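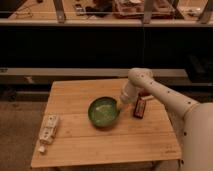
Tesportの卓上アーム評価キットについて、借用期間の折り返しまで使った時点の報告です。先に書いておくと、把持の性能よりも設置まわりの方で言いたいことが多くなりました。作業台は木の小さな正方形の天板で、アームの根元を右手前に置くと、器に届かせるだけで台の右半分はほぼアームの下になります。緑の浅い丸鉢を中央よりやや左に置き、グリッパーを右から鉢の縁へ下ろす配置だと、赤茶色の小箱は肘の曲がりの下に半分隠れます。電源タップも台の左端に載せているので、実際に物を動かせる面積はカタログの作業範囲図から受ける印象よりかなり狭いです。購入を考えている方は、アームの到達距離より先に台の寸法を決めた方がいいと思います。

Baldur Bechさんの書き込み:
> Haltbridgeの見積もりでTesportのキットとNudonの旧型が並んでいて、
> 迷っています。うちの用途は食器と小箱の仕分けだけです。
> 知りたいのは次の点です。
> ・丸い器の縁をつかめるか
> ・教示は専用ソフトなしでできるか
> ・保守契約は必須か
> 価格差が300ユーロなので、差が小さければ新しい方にするつもりです。

順に答えます。

縁の把持は、できます。ただし標準の爪では器の肉厚によって結果が変わります。同じ鉢で、つかんで持ち上げて戻す動作を1,042回記録しました。最初の42回は爪の開き幅を決めるための試行なので外し、残り1,000回で集計しています。落下は4回で、すべて爪の先が縁の外側にだけ当たったときに起きました。進入角度を少し寝かせた後の区間では落下はありません。陶器ではまだ試していないので、重い器については何も言えません。

教示は手で動かして覚えさせる方式が使え、単純な往復ならソフトは要りません。待ち時間や条件分岐を入れる段になると、付属の編集ソフトが必要です。日本語表示は選べますが、エラー文は英語のままでした。4月の更新で直ると代理店から聞いていたものの、手元の版では変わっていません。教示データの書き出しは普通のテキスト形式なので、バックアップは楽です。

保守契約は任意です。Haltbridgeの見積書では最初から行に入っているので、不要なら外すように伝えてください。私は外してもらいました。爪の交換部品は契約なしでも注文できます。

Nudonの旧型は、以前の職場でFelicidad Estrellaさんと半年使いました。関節の動きはTesportより少し粗く、その分、根元の固定が簡単でした。Tesportは締め付け金具の口が狭く、厚い天板だと挟めません。手元の台では問題ありませんでしたが、縁に補強の入った机を使う予定なら、金具の開口寸法を問い合わせてからにしてください。

騒音は、隣の席で電話をしていて気にならない程度です。ケーブルは根元から出て、長さに余裕がありません。延長が必要な場合、キットには含まれないので別に手配になります。

300ユーロの差であれば、仕分けだけの用途でも私はTesportを選びます。手で教示できる点が大きいです。台を買い替えることになると差額では収まらないので、そこだけ先に確認してください。

McKinnonの互換爪を試した方がいれば、縁の薄い器での結果を教えてください。集計に使った表は、希望があれば個別に送ります。

Grethe Grímsdóttir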